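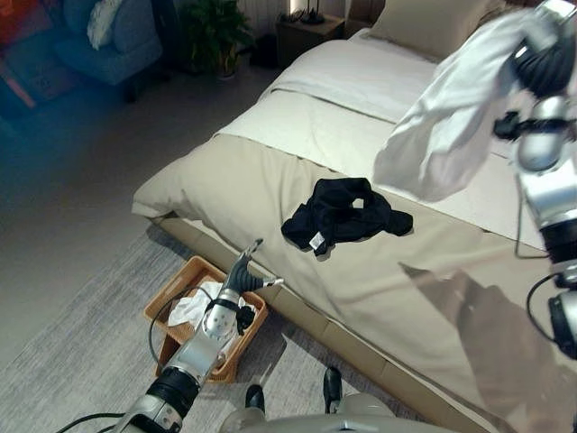
# Laundry Pickup, Step by Step

Shakuntala Semwal, Zivton student robotics club. Revised July 28, 2023.

The task is to move clothes between the bed and a wicker basket on the rug. These steps cover one run by a two-person team. A run lasts 15 minutes, setup not included.

1. Put the basket beside the bed base, within reach of the left arm. Keep both feet of the robot clear of it.
2. Start the log and write the team name in the first field. Use the Ornthorpe template — the old one drops the grip column.
3. Lower the right hand onto the garment and close on a fold.

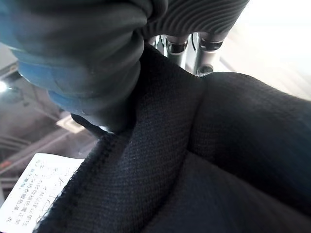
Pinch a raised ridge of cloth before lifting. A grip on the hem alone counts as a partial grasp, and so does a grip on the care label. Log either one as P.

4. When two garments overlap, take the upper one first. Move the wrist slowly and watch the cable loop.

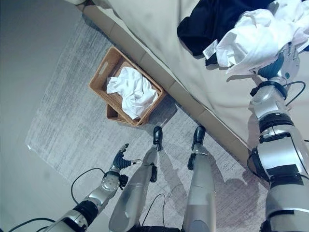

Keep the left hand open while the right hand works. If both garments come up together, set them down on the bed, log a D, and repeat the step.

5. Raise the cloth until its lower end clears the bed. Thin fabric hangs long, so allow extra height. 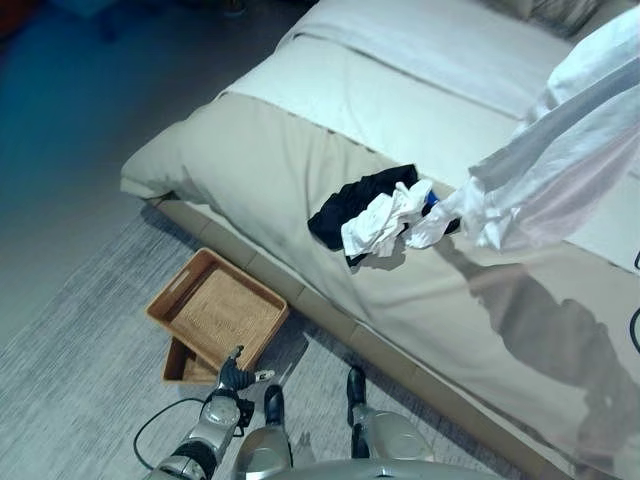
## Scoring

A clean grasp earns two points, a partial one earns one. The club log holds 193 runs so far. Entries for the Skotanska round close in September.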